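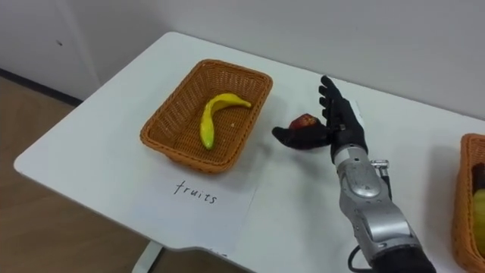
Our demonstration set for the sorting task reached 200 episodes this week, and I have spent most of the time since deciding which of them to throw out. The task is simple to state. Items start in one basket, the operator teleoperates the arm, and whatever counts as fruit goes into the basket with the handwritten "fruits" sheet in front of it. The label is there for the policy as well as for us, as the camera feed goes in whole and we don't mask the paper. A banana in the labelled basket is the easy case. It is big, bright against the wicker, and tolerant of a sloppy release. The small red fruit between the thumb and fingers is where the data gets thin.

The trouble is occlusion. With the hand open in that wide L and the thumb across the front, the head camera gets only the top of the fruit, and in a good share of episodes it loses the fruit entirely just before closure. The operator copes, having the real table to look at. The policy has only the pixels and the joint state. If the demonstrator acts on information the learner never receives, you are recording behaviour that can't be reproduced from the inputs, and more episodes of the same kind won't fix it.

Mathis Pruvost argued for a wrist camera. I don't disagree, but it means another calibration, another stream to synchronize, and a mount that clears the cable loop on the forearm. For now we changed the protocol. Operators drive from the head camera feed only, on a monitor, with their backs to the table. Episode length went up and the failure rate went up with it. The grasps that do succeed now look different: a slower approach, the thumb kept lower, a short pause before closing. I would take 40 of those over the full February batch.

Notes on the rest of the pipeline, mostly so I can find them again.

Logging is at 10 Hz for images and considerably faster for joints. We resample the joints to the image timestamps at export, never at capture. The early Ovness exporter did it at capture and dropped the originals, so that batch is unrecoverable for anything needing finer timing.

Baskets get moved and rotated between episodes. An operator left alone will put a basket back in the same spot every time, so the pose now comes from a script, which prints an offset and an angle. Skemgate holds the seeds, one per episode, in the same file as the operator ID.

Failed grasps are kept and tagged. There are 4 tags: miss, slip, wrong item, wrong basket. A recovery inside the same episode doesn't clear the tag. I had this the other way for a while and the recoveries were impossible to find later, and they are the most useful segments we have.

Hand speed is capped in the Stuvska controller and should stay capped. One operator raised the limit to get through a session faster, and those trajectories sit well apart from everything else in a plain velocity histogram. They are excluded.

The train and validation split is by session. Splitting by episode leaks lighting and basket wear, and gives validation numbers that fall apart on a new morning. Courtois, our labelling tool, still defaults to splitting by episode, so check the config before exporting.

Next job is a second pass over the red fruit episodes, marking the last image in which any part of the fruit is visible. I'll post the distribution once it's done.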